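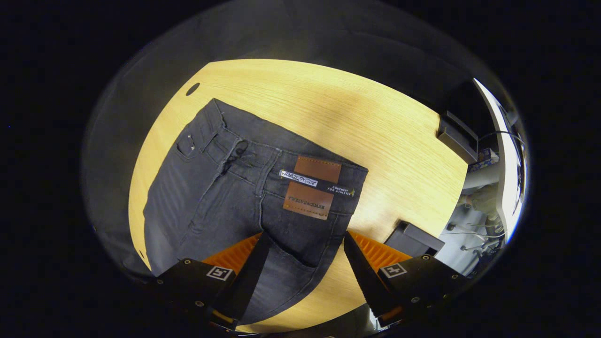
Chapter 3
Folding Trousers and Jeans

I learned to fold jeans in the stockroom at Munstead, where I started one October and was handed a heap of 29 pairs before I'd even found the kettle. My first pile leaned so badly that Ye-seo Sung walked past, said nothing, and put a hand out to catch it! She then showed me what I'm going to show you.

Jeans are a good place to begin (much kinder than shirts, which we left behind in Chapter 2, and I hope you've forgiven me for those). The cloth is thick, it holds a crease, and the waistband gives you a firm edge to work from. Before you fold anything, do up the button, lay the jeans front up and run your palms outwards from the fly. Small puckers near the waist won't all go – leave them be. Check that the pocket linings are lying flat inside, as a bunched one makes a lump you'll feel right through the finished pile.

Words to know in this chapter: rise, inseam, fly, belt loop, yoke.

You'll need a clear table, one pair of jeans and 20 minutes.

3.1 The half fold

Take hold of one leg at the hem and bring it across to lie on the other, seam to seam.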